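The first thing I'm told when I get to the flat in Brirnden is to mind the tomatoes. My host has been building hand-held grippers at home since last winter, and the project has a name now, Jilier, which came off a misspelt parcel label and stuck. "I wanted something you could pick up and use like a pair of tongs," she tells me, putting the kettle on. "The clever stuff can come later."

She trained as a clock repairer back in 2006 and it shows — she can't leave a loose screw alone for ten seconds. The first version cost her £220 and squashed everything. The current one came in at £80, mostly because she's stopped buying parts she doesn't need (her words, and there's a drawer in the hall that rather backs them up!). 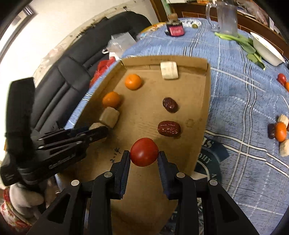 4 min read

I ask why it's all fruit and little wooden blocks. "A block doesn't care how hard you squeeze," she says. "A tomato does. And the jujubes are wrinkly, so they sit differently every time you go for one." The rubber finger pads took her longest. She tried bare plastic, then foam, then went back to rubber after a chat with someone at Andau, the shared workshop where she does her drilling.

Working with two grippers is harder than it looks, she warns me, and she's right. I have a go and chase a mandarin round the cardboard tray like a child with chopsticks. "Elbows in," she says. "Slower than that. Slower!"

Next on the list is a motor, so the fingers can close by themselves, and she's been swapping drawings with a small club called Vương that's trying the same thing. Is she nervous about it? "A bit. My hand knows when to stop. I've got to teach that to a spring and a motor, and I've only got the one kitchen to clean up afterwards."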